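The cell that eats cable ties

Meifang Bai does not care much for the word autonomous. She looks after a two-armed bench cell at Clorkora, and what she mostly looks after is cable.

"People ask about the software," she says. "I tell them to ask about the sleeve. It gets dragged over that elbow all day long. Then a tie snaps, the sleeve sags, and the arm starts stopping for no reason anyone can find on a screen."

Busanar, which supplied the cell, promised a service visit every 16 weeks and little to do in between. I put this to her. She laughs. "Little to do if you don't run it."

Her own routine is longer. Each morning she checks the bolts on both mounting plates, then moves each arm slowly by hand and listens. After every 200 cycles she looks at the gripper fingers. By August the log stood at 1261 cycles, and she had replaced the finger pads twice. The manual says they last a year.

So is it worth having? She won't be drawn. "It picks things up. Some days it picks them up well."

The test she trusts is a dull one: a clear plastic clamshell of green beans, held between the two grippers. The lid bends, the plastic is slippery, and if one arm has drifted on the rail the box twists. "A solid block tells you nothing," she says. "Kikuchi did all their demos with blocks – of course they looked good."

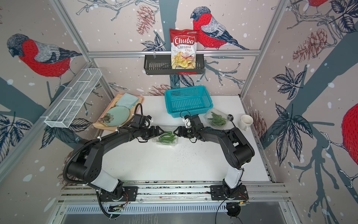
What she would change

More slack at the wrist, for a start, and a sleeve that can be opened without cutting every tie. She would also like the spare parts list to match the parts. She has written to Busanar about that and is still waiting for an answer.

As for the talk of adding a second cell, she wants to see this one get through a month without her first.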